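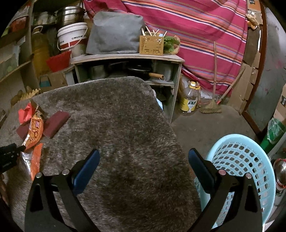

Pinzas de mano en la cocina del taller: ¿qué os ha cambiado el trabajo?

grosine_marta
28 de enero de 2025
¡Por fin estreno hilo! En Flundero llevamos desde primeros de mes con las pinzas de mano, grabando agarres para que luego aprenda el brazo. Yo venía de almacén, de etiquetar cajas, y ahora me paso el turno cogiendo bolsas, trapos y envoltorios entre sartenes y cestas. Me lo paso pipa, la verdad. El objetivo son 400 agarres por turno y el mejor día llegué a 366.

tornillo_flojo
¿400? En Skavetti pedimos 300 y la gente acaba con la muñeca cargada. Me alegro por ti, pero eso no es quitar trabajo repetitivo, es cambiarlo de sitio.

grosine_marta
Lo de la muñeca te lo compro, hemos pedido rotar cada hora. Lo otro no: antes nadie me preguntaba cómo agarro una cosa, y ahora mis apuntes se leen en la reunión. Lo blando es lo más bonito, una bolsa de papel arrugada con un dedo azul a cada lado y tú pensando por dónde entrarle. 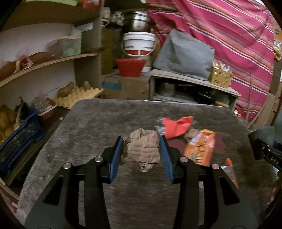

Respuestas más recientes

fukuda_fan
Yo me apunto mañana mismo, ¡qué envidia! ¿Subís mucho material?

grosine_marta
Casi 1548 tomas en lo que va de enero, entre los dos turnos.

tornillo_flojo
¿Y cuando el brazo ya sepa, qué hacéis vosotras?

grosine_marta
Nos han hablado de supervisión y mantenimiento, pero por escrito todavía no hay nada. Cuando lo tenga os cuento.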